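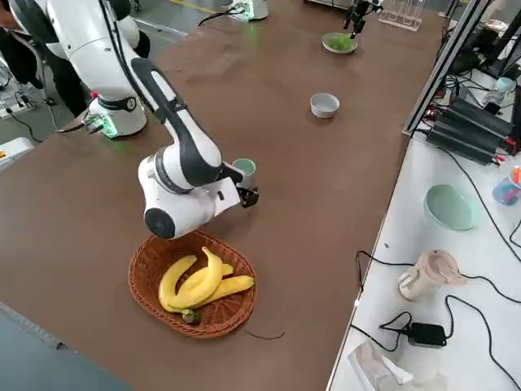 Slide 2: The day the arm didn't let go

OK, leave this one up while I talk. For anyone who wasn't at the Flanarholm meetup, this is our kitchen bench: two arms, one brown table, fruit in a basket, a couple of bowls. The green light on the base is the thing I want you to remember, I'm coming back to it!

So, October, late afternoon. We're on run 11 of the cup task. The arm closes on a cup, lifts, gets halfway to the bowl and stops dead. No alarm, no message. Light still green. And Brunello (Brunello Cirillo, he's in the second row, wave) does what any of us would have done and reaches in to take the cup.

PAUSE. Let them wince.

The arm woke up 400 milliseconds after his hand got there and pinned two of his fingers against the cup. Bruised, nothing broken, and he was very nice about it, considering.

Slide 3: What we found

Pantelis Lambrakis pulled the logs that night. The gripper cable had been rubbing at the elbow, and when the arm folded down low the signal dropped out. Our controller, which we'd named Bouazza back when we thought that was funny, sat there waiting for the gripper to answer. When it did, it just carried on with the move. That's my code, by the way. I wrote the retry.

And the light? Green means power is on and the drives are happy. We'd all been reading it as "safe to touch" for months. Ask the room: what does green mean on yours? Take a couple of answers, don't let it run.

Slide 4: What we changed

Any dropout now stops the arm and it stays stopped until a person presses reset. Hands stay off the table until the drives are off, even for a banana. Cable gets checked at the elbow every morning, and we swap it after 17 days of running.

Pantelis has the log files if you want them, grab him at the coffee break. Next slide is the wiring, skip it if we're past 3:30.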